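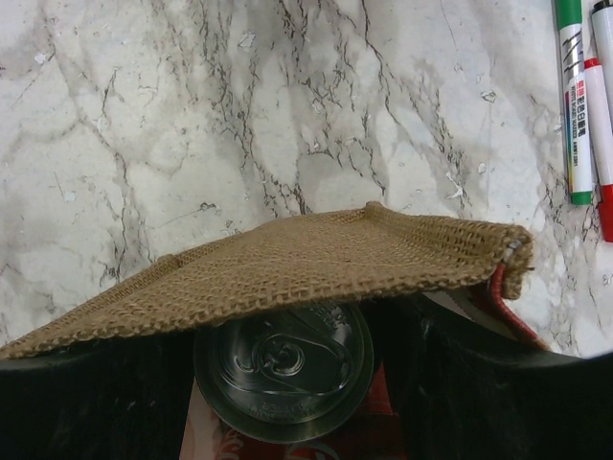
Bench and Kitchen Tips for a Robot Club

Our club meets Thursday evenings in a school kitchen, because it has long counters, plenty of outlets and a floor that can be mopped. The students are building a grocery task for the Ogola student competition: take items out of a shopping bag, put items in, and leave the counter as it was. These tips come from the notebook we keep by the sink. Most of them will work for any class that has to share a room with people who cook.

Working on a marble-patterned counter

A busy pattern hides small parts. Dark screws vanish along the veins and white plastic washers vanish everywhere else. Keep all fasteners in a muffin tin and never set one down loose. At the end of the night, lay a flashlight on its side at one end of the counter and look along the beam. Anything left behind throws a long shadow.

The pattern can also confuse the vision software. Our first detector marked cracks in the marble as pens. Kristaps Pärn fixed most of it by taking a set of pictures of the bare counter and adding them to the training set with no labels. We ended up with 241 of them, taken at different times of the evening with the overhead lights on and off.

Check what your counter is made of before you clean it. Real marble gets dull spots from vinegar and lemon, so use a drop of dish soap in warm water and dry it with a towel. Laminate will take most kitchen sprays, but don't let water stand in the seams.

Whiteboard markers

We use red and green markers for laying out a task. Green is where an item starts and red is where it should end up. Do not draw on the counter. Put down painter's tape and draw on that. Dry-erase ink on tape smears if you lean on it, so give it a minute.

Store markers flat. Stored tip up, they go faint. If somebody does mark the counter, try a dry cloth first, then rubbing alcohol on a cotton ball in a corner that doesn't show. On a stained or sealed stone surface, ask whoever looks after the room.

Markers make good test items too. They roll, so they teach students quickly that a gripper has to come straight down and close evenly. Start with one marker alone, then two side by side with a finger's width between them, then touching.

Burlap and jute bags

A jute bag is harder for a robot than a paper one. The top edge flops over whatever is inside, and the weave catches on anything with a corner.

Trim loose threads with small scissors before each session. Don't pull them. Pulling opens the weave and you will have twice as many next week.

Run a thin line of white craft glue along a fraying edge on the inside and let it dry overnight. A row of zigzag stitches holds better if you have a machine.

To make the mouth stand open, fold the top edge outward once, like a cuff, and press it with a warm iron over a damp cloth. Danuta Duda's group fed a length of plastic-coated wire through the fold, and that bag stays in any shape you give it. Practice with the stiff bag first and bring in the floppy one when the stiff one is reliable.

Shake the bag out over a trash can, never over the bench. Jute sheds a fine dust that gets into gears and sticks to grease. Wipe the gripper fingers with a barely damp cloth after every bag session and check the joints for wound-up fibers. Tweezers are better than fingernails for this.

If the bag has a cloth lining, test the color with a wet paper towel before you wash it. Cold water, by hand, and hang it upside down.

Cans

Use full cans for the first runs. An empty can is so light that the fingers knock it over, and it dents. A full one stays put and forgives a bad approach.

Wipe cans dry before they go in the bag. A can straight from the refrigerator sweats, and wet metal slips.

Shiny lids cause trouble for cameras. The rings and the pull tab throw bright spots that move when the arm moves. Turn off the lamp directly over the bench and bounce a desk lamp off the wall. Inside the bag you have the opposite problem, too little light, so set the camera exposure for the inside of the bag and let the counter go a little bright.

Have the fingers grip the side of the can, below the rim. Gripping on the rim works until it doesn't, and a can dropped from height on its edge can split. Keep a dish towel folded under the bag.

Don't drink the practice cans the same evening. Ours get a strip of tape on the bottom and stay in the club box.

Run order for a two-hour session

Clear the counter and wipe it.
Tape out the start and end spots.
Check the emergency stop and have every student find it with a hand.
Do 4 slow runs with one can and an open bag.
Let the edge of the bag fall naturally and repeat.
Add a second item only after that.
Write down every failed run in one line. "Left finger caught cloth" is enough.
Last 13 minutes: arm parked, power off, fibers picked out, counter dried.

Hortensia Villanueva keeps the failure sheet on the refrigerator door with a magnet. Bring your own pencil, the one on the string has no eraser.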